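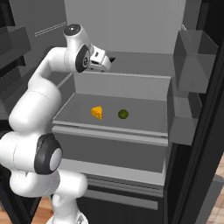
What should we be spending on a kitchen arm this year? Less than the quote says, and nothing at all on the extras until someone has shown you the arm doing the same dull job many times over.

6 min read

Enomcombe kitchen arm: gallery and buying notes
Washington Brandão, April 18, 2021

I was asked to look at three offers for the shared kitchen at Enomcombe and say which one we should buy. My answer so far is none of them, though I could be talked into a short hire. The gallery is small because I have only kept what bears on the money. The sales decks had plenty more, mostly smiling people holding mugs.

Fridge shelf, simulated. A white arm with black joint caps, its gripper inside an open fridge, over a tray holding a wedge of cheese and a lime. Two items and a lot of clear shelf. Our fridge has never looked like that, and I would like to see the same job tried behind four milk cartons and somebody's leftover curry.

Note the door as well. It stands wide open, and there is a bin high on the inside of it and a smaller one lower down. Ask every supplier who opens the door, and ask whether reaching into the door bins is part of the price. Fundix told me it was "on the roadmap". I have budgeted for roadmaps before and I don't intend to do it again.

What the quotes say

Fundix want 1,557 a month for the arm, the base and what they call full support. Full support is office hours only. Fitting is extra, training is extra, and the gripper counts as a wearing part, so that is extra too. When I asked how long a gripper lasts I was sent a brochure.

Sostar come in at 1,197 a month, which looks better until you read the second page. Their price assumes the floor is level, the fridge stays where it is and the shelves are never moved. If we shift a shelf, a site visit is charged. We shift shelves every time there is a birthday.

Kusuma will not give a monthly figure. They sell outright and add a software fee of 109 a month, and the software fee is the part to watch. I asked what the arm does if we stop paying it. The reply was friendly and very long, and I think it meant that the arm stops.

All of these are before tax, and none of them includes making good the wall or the floor if we send the thing back.

What I would want before signing

A trial in our own kitchen, with our own fridge, for the whole of May. A simulation is cheap to run and I don't mind suppliers using one to plan a reach or to check that the elbow clears the door. It tells me very little about a bag of salad. I would expect the rendered version to go well, given that the same firm is drawing the fridge and selling the arm.

A list of what it can't pick up. Kusuma refused. Sostar sent one and it was decent, so they get a point for that. It had eggs on it, and soft fruit, and anything in a thin bag. That is most of our middle shelf.

A written figure for failed grasps, with the test described. "Highly reliable" is not a figure.

A named person to ring when it drops something, and a straight answer about who cleans up.

Room to stand. An arm fixed to one side of a fridge takes up space that people use now, and the galley at Enomcombe is narrow. I have put tape on the floor where the Fundix base would go. So far everyone has walked over it without looking down, and I would rather find that out with tape.

Money to set aside, if we go ahead anyway

Put the hire in one line and everything else in another, and make the second line as big as the first. I know how that sounds. On the dishwasher we left the second line out and spent over 2 years paying it back through the tea fund. Include electrical work, a guard or some agreed safe distance, cover for breakages, and the hours our own staff will spend tidying shelves so that the arm can cope with them. That last item never turns up in a quote, and I suspect it is the largest.

I have asked Sostar for a trial price and will add it to this page when it comes. Fundix have offered me lunch.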